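Speaker notes – workshop day at Laizer, 6/5/20

Slide 1. Good morning, and thank you for inviting me. My talk is on a small subject, the work table, and how we take care of it between two jobs.

Slide 2. At Toltport we have a bench hall with 165 places. Every place has the same things: a pale table top, a plastic tub, a few hand tools. (Pause, let people read.)

Slide 3. Dust, short fibers, small scratches. On a pale top all of this is easy to see, and I think it is good. People ask me for dark tops – my answer is no.
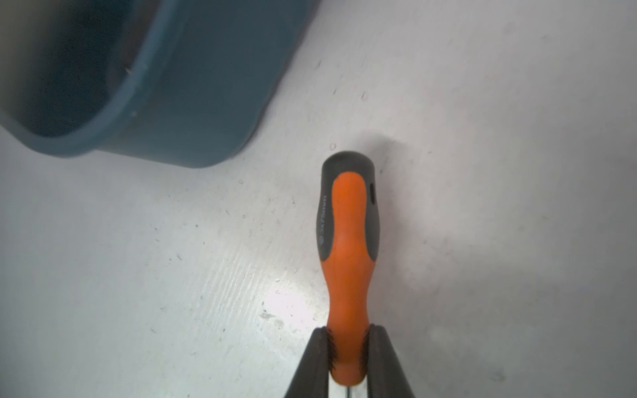

Slide 4. The order of cleaning. First the tub goes away from the middle. Then dry brush, then damp cloth, then dry cloth. Many colleagues start with the damp cloth, and the dust becomes a gray paste.

Slide 5. Drops. Look for them from the side, with your eyes low. A small drop near a tool handle is easily missed from the top.

Slide 6. Costs. We buy 300 cloths from Pinemen each July, and in the last year we used almost 200. Speak slowly here.

Slide 7. Questions. If somebody asks for the brush type, the list is on the back table, next to the coffee.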